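Listas > Cozinha de bancada > Arquivo > Re: manteiga ou óleo?

Em dezembro, alguém da lista escreveu:

> Comprei uma placa de indução portátil da Fotitz e agora o pão
> queima no meio e fica branco nos cantos. É a placa ou sou eu?

São os dois, mas a placa não lê a lista, por isso respondo a si. Tenho uma Jovetti há 3 anos e o círculo que aquece é bem menor do que o vendedor jurava.

A minha mesa de ensaios, com toalha branca e tudo, que somos gente fina:

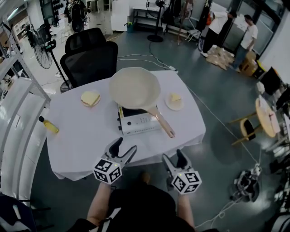
COMO EU FAÇO

1. Frigideira ao centro, potência 6. A 12 é para ferver água e arrumar discussões.
2. Manteiga primeiro, pouca. O óleo fica de reserva, com a tampa posta.
3. O pão entra quando a manteiga deixa de espumar. Rode-o um quarto de volta de vez em quando.
4. Cabo virado para um canto da mesa, nunca para a barriga.

Se mesmo assim queimar, raspe e chame-lhe rústico.

Comentários

mägi_fã: Toalha de pano debaixo da placa? Corajoso.

pao_duro: Na minha Kendness, 6 já é carvão.

torradinha: E a torradeira, morreu?

Contacto | © Arquivo da lista | Voltar ao topo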